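Nirberg 用户社区 › 移动终端 › 海外机型与进口政策

主题：关于 Anier 手机进入本地市场的若干问题，请各位依据公开资料讨论

楼主：北岸观测站
发表于 2020年10月23日

各位版友：

Anier 公司于八月宣布成立本地分支机构，由 Margarida Salgado 女士出任区域负责人。公告全文共两页，其中涉及产品的内容仅一段，提及首批引进机型为两款，分别对应中端与入门价位，未列明型号、频段及售后安排。

鉴于近期版内相关提问较多且较为分散，现开设本主题集中讨论。请围绕以下事项发表意见：首批机型的网络制式是否完整支持本地运营商；保修由厂商直接承担，还是委托第三方；系统更新是否与原产地版本同步。

转载消息请注明出处。未经证实的价格截图，请勿在本主题内张贴。

——————

回复 1　用户：cronin_旧机库

楼主所列事项中，本人最关注保修。Anier 此前通过 Cronin 商城以平行进口方式销售过一款机型，本人购入一台，使用七个月后充电接口失灵。商城客服答复称，该机不属于厂商保修范围，须自费寄回原产地检修。往返运费与检测费合计 1,124 元，已接近该机当时的二手价格。

如本次仍沿用同一渠道，即使设立分支机构，对消费者亦无实质意义。

——————

回复 2　用户：Galteo在用

对楼上意见持保留态度。平行进口商品与正式引进商品在法律关系上并不相同。前者的销售方为商城，厂商未在本地取得经营资格，自无义务提供保修；后者须办理入网检测并登记售后责任主体。以前者的经历推断后者的服务水平，依据不足。

另，Galteo 当年进入本地时，同样经历了由平行进口转为正式引进的过程。转换之后，维修周期有明显改善，版内有历史帖可查。

——————

回复 3　用户：cronin_旧机库

感谢指正。法律关系的区别本人清楚，所述为实际使用经历，并未主张厂商违约。但请注意，公告通篇未出现“保修”二字。Galteo 当年在首次公告中即附有维修网点名单，两者不宜直接类比。

——————

回复 4　用户：频段表整理员

就网络制式一项补充如下。本人将 Anier 在其他市场销售的中端机型与本地运营商频段逐项对照，主要城区所用频段均可覆盖，缺少的是乡镇及山区常用的低频段。如引进版本不作硬件调整，居住在城区以外的用户将受到影响，表现为室内信号偏弱、通话时回落至旧制式。

入门机型资料不全，暂不列入对照。待入网检测信息公布后，本人将更新表格。 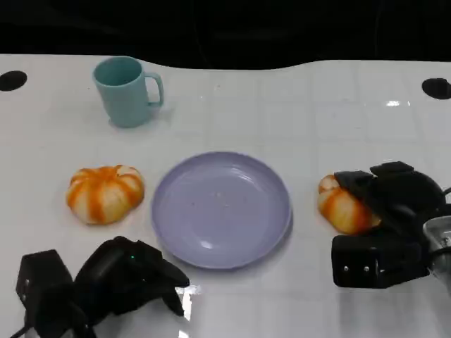 此外，低频段的缺失无法通过后期系统更新弥补，须在射频部分增加相应器件。厂商是否愿意为一个新市场单独调整硬件，取决于预计销量。在此之前，建议有跨区通勤需求的用户暂缓预订。

——————

回复 5　用户：Iker Figueroa（版务）

本主题已移入“进口政策”子版。对各位提出两点要求：

一、讨论厂商行为时，请区分事实陈述与个人推测，推测内容请在句首注明。

二、有用户在私信中询问是否可以组织团购。依照版规，本版不受理任何形式的团购、代购及预付款登记，违者删帖处理。

——————

回复 6　用户：灰底白字

请教频段表整理员：所称“山区常用的低频段”，是否包括去年新启用的部分？本人所在乡镇目前使用 Nirberg 定制机，信号正常，更换机型前希望确认。

关于系统更新，亦有不同看法。楼主将“与原产地版本同步”列为讨论事项，本人认为同步未必可取。原产地版本预装应用较多，通知推送机制也与本地常用应用不兼容。单独维护一个本地分支，发布时间较晚，但实际使用更为稳定。

——————

回复 7　用户：频段表整理员

回复楼上：包括。请以所在地运营商公示的基站信息为准，本人表格仅供参考。

——————

回复 8　用户：Galteo在用

不同意 6 楼关于独立分支的意见。中小厂商维护独立分支的能力有限，常见结果是首年更新正常，次年起仅提供安全补丁，其后停止维护。预装应用可以由用户自行停用，系统漏洞则不能自行修补。两相权衡，仍以同步更新为宜。

（推测）Anier 首批仅引进两款机型，分支机构人员规模应当不大，承担独立分支的可能性较低。

——————

回复 9　用户：灰底白字

停用预装应用对熟悉操作的用户确无困难，但入门机型的购买者中有相当部分为老年人。家父使用的即为此类机型，每次系统升级后，已停用的应用均会恢复，需由本人重新处理。此项负担在讨论中不应忽略。

安全补丁的重要性本人认同，建议厂商公布明确的支持年限。

——————

回复 10　用户：北岸观测站（楼主）

感谢各位参与。本人已就保修责任主体、低频段支持及系统支持年限，以书面形式致函 Anier 本地分支机构，收件人为 Salgado 女士，共列问题三项。来函回执已收到，正式答复尚未收到。

关于 3 楼所提维修网点名单，经再次核对公告原文，确无相关内容，已一并写入函件。6 楼与 8 楼的分歧涉及使用习惯，本人不作评判，两种意见均已在函件附注中列明。

如收到答复，将在本主题内全文公布。

——————

回复 11　用户：cronin_旧机库

建议在函件中追加一项：此前经 Cronin 商城购入的机型，可否在本地分支机构付费维修。本人不要求免费，仅希望免去国际运费。

——————

回复 12　用户：北岸观测站（楼主）

已补充发送。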